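Mostcombe > Dumpling evenings > Questions

We use cookies to remember what's in your basket. OK / More options

Questions I get asked a lot

Hi, I'm Nikola Czarnecka and I run the dumpling evenings. Most of the emails I get ask the same few things, so I've put the answers on one page. If yours isn't covered, write to me and I'll get back to you (I'm slow during the day and pretty quick after nine at night).

Do I need to know how to cook?
No! Plenty of people come who can boil an egg and that's it. If you can roll out cookie dough you'll be fine, and if you can't, I'll stand next to you for the first few. The only thing that takes practice is pinching the edges shut, and everybody's look a bit odd the first time around. Mine did for years, and my grandmother told me so.

What do we make?
Usually two kinds. There's always potato and cheese, the one everyone asks for, and then a second filling that depends on what I found at the market. In April it was spinach with a lot of garlic. In the fall it's mostly mushroom and cabbage. I do a sweet one now and then, with blueberries or plums, but the juice gets everywhere and I have to be in the mood.

How many do I take home?
You'll make about 22, eat as many as you like with us, and take the rest. Bring a flat container with a lid. Please don't bring a deep one. They stick together on the way home and you end up with a single very large dumpling, which happened to my friend Carla Najjar on her first visit and she still brings it up.

How much is it?
$35 a person, and that covers ingredients, supper and tea. I don't charge extra for the vegetarian table. You book through Ustora, and they send the confirmation. If it doesn't show up, check your spam folder first and then email me.

Can I bring my kid?
From 16 up they're welcome to come on their own ticket. For younger ones I do a separate afternoon, with less standing and a lot more flour on the floor. It's listed as "Small hands" on the booking page.

I'm gluten free. Can I come?
I'd love to say yes, but there's wheat flour in the air from start to finish and I can't keep one corner of the kitchen safe. I've tried a buckwheat dough at home and it tastes good, it just tears when you fold it. Still working on that one.

What about dairy free or vegan?
Easy. The dough is only flour, hot water, oil and salt, so there's nothing to swap. Tell me when you book and I'll make you a lentil and onion filling. We fry the onions in oil on those nights – I like them better that way anyhow.

What flour do you use?
Urbańczyk, the plain white one in the big bag. I've used it so long that I measure by feel and have to make myself use scales when I teach. Any plain all-purpose flour works, but you may need a spoonful more water. Add it slowly. The dough should feel like an earlobe, and yes, people do sit there touching their ears.

My dough keeps springing back when I roll it. What am I doing wrong?
It hasn't rested long enough. Put a bowl upside down over it and leave it alone for half an hour. Go call your mother or something.

Can I freeze them?
Yes, raw or cooked. I prefer raw. Lay them out on a floured tray so they're not touching, freeze until they're hard, then tip them into a bag. Cook them straight from frozen and give them a couple of extra minutes after they float.

I'm allergic to cats. Is that a problem?
It might be. Olik is shut upstairs while we cook but he lives here the rest of the time, and he sleeps on every chair in turn. I vacuum before each evening. If your allergy is a bad one I'd wait for one of the evenings at the hall.

What if I have to cancel?
Let me know two days ahead and you get all your money back. Later than that I'll try to fill your spot, and if I can, you still get it back. I've already bought the cheese by then, that's the trouble.

Do you do birthdays?
Small ones. There's room for 6 at the big table, and I'll make the plum ones if you ask nicely.
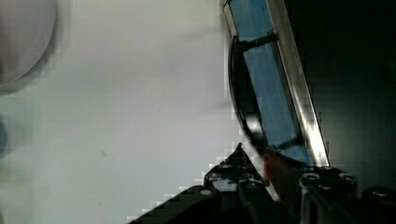
Mostcombe, 14th May

Summer evenings are up on Ustora now, and the first two still have places. We start half an hour later than in winter, so please don't ring the bell early – I'll have my hands in the dough.

Contact: use the form or reply to your booking email | © Nikola Czarnecka | Back to top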